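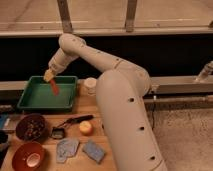
Miércoles, casi las doce de la noche

Tengo las piernas como dos troncos y aun así no me duermo, así que escribo. Hoy ha sido la segunda salida larga con las botas nuevas y ya puedo decir que las odio un poco menos que el domingo pasado. El talón izquierdo sigue rozando, eso sí, y he vuelto a casa cojeando como una señora de noventa años (mi vecina del segundo, que los tiene, sube las escaleras mejor que yo).

Salimos tempranísimo. Demetrius pasó a buscarme cuando todavía era de noche, con la calefacción del coche a tope y esa lista de canciones suya que parece hecha para dormir caballos. Demetrius Ruiz-Ortega, por si releo esto dentro de diez años y ya no me acuerdo: el de la oficina de al lado, el que me convenció en octubre de apuntarme a lo de subir el Maluder antes del verano. El Maluder pasa de los 2000 metros y yo hasta hace nada me cansaba yendo al mercado. Pero dije que sí, y aquí estoy.

La ruta de hoy era la de Florkach, que sobre el papel no es gran cosa: 400 metros de desnivel, un bosque, una ermita y vuelta. Lo que el papel no cuenta es el barro. ¡Qué barro, madre mía! Los primeros tramos los hicimos casi agarrados a las ramas y hubo un momento en que me quedé con el pie metido hasta el tobillo y pensé que la bota se quedaba allí para siempre. Demetrius se reía tanto que acabó sentado en el suelo, y le estuvo bien empleado porque se puso perdido el pantalón.

Después del bosque la cosa mejora muchísimo. Se abre un prado enorme, con muretes de piedra medio caídos, y desde ahí ya se ve el valle entero y el tejado del molino. Nos cruzamos con un pastor que nos preguntó de quién éramos, como si tuviéramos dueño, y que nos dijo que por la tarde entraría niebla. No le hicimos ni caso. Entró la niebla, claro.

Comimos junto a la ermita, al abrigo del muro. Yo llevaba tortilla (seca, me pasé de fuego) y él un queso que olía a demonios pero que estaba buenísimo. Hablamos de su madre, que sigue regular, y de si va a aceptar o no el traslado. Me parece que ya lo tiene decidido y que no me lo quiere decir todavía. No insistí. Me dio un poco de pena, la verdad, y me puse a recoger migas para no poner cara rara.

La bajada se me hizo eterna. Con la niebla perdimos las marcas dos veces y tuvimos que volver atrás hasta el murete – menos mal que él había apuntado el desvío en la mano, con bolígrafo, como los niños. Llegamos al coche a las cuatro y media, helados, y paramos en el bar de la carretera a tomar un caldo. Creo que ha sido el mejor caldo de mi vida, y eso que era de sobre.

Cosas que tengo que comprar antes de la próxima: calcetines gordos sin costura, tiritas de las buenas, una linterna frontal. Los bastones me los deja mi hermana. Lo de la chaqueta impermeable lo pienso, que la que vi costaba 70 euros y este mes ya me he pasado con las botas.

También tengo que llamar al dentista, que llevo aplazándolo desde Navidad, y devolverle a mi prima la fuente grande. Y regar el ficus, que lo tengo muerto de sed.

Son las doce y cuarto. He puesto los pies en alto encima de dos cojines y parece que el talón late menos. Mañana reunión a las nueve, y las botas siguen en la bañera llenas de barro.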